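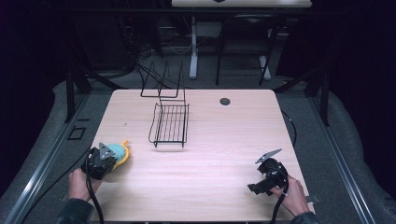

4. Pouring the first keg

Before you begin, the Starum tap unit must be standing level and the keg must have rested for one night in a cool place. A keg which was carried on the same day gives too much foam.

4.1 Close the tap handle fully (push it to the back).

4.2 Wipe the keg neck with a clean cloth. Place the Clilero coupler on the neck and turn it clockwise until it stops. Do not use a tool.

4.3 Connect the gas hose, the one with the grey ring. Open the gas valve slowly, a quarter turn at first. Listen for 42 seconds. If you hear hissing, close the valve and look at chapter 7, "Leaks".

CAUTION: Never remove the coupler while the gas valve is open. The keg is under pressure and the coupler can jump off.

4.4 Pull the coupler handle out and press it down. You should feel a click.

4.5 Hold a jug of at least 900 ml under the tap and open the handle in one movement. The first beer will be mostly foam. Throw it away and continue until the beer runs clear.

4.6 Take a rinsed glass, hold it at an angle and fill it. Straighten the glass when it is a little more than half full.

Note: For dark beers and other styles with low carbonation, set the regulator one mark lower than for lager. Wheat beers need one mark higher. After changing the setting, wait until the next morning before you judge the result.

Note: Kegs from the Holmgren brewery have the wide neck. For these you need adapter 1669, sold separately. The adapter for the older Narkus kegs is 2546. The two look very similar, so please check the number stamped on the inner side.

4.7 When you finish for the evening, close the gas valve first and then lift the coupler handle. Rinse the drip tray with warm water and put it back when it is dry. Cleaning of the beer line is described in chapter 5.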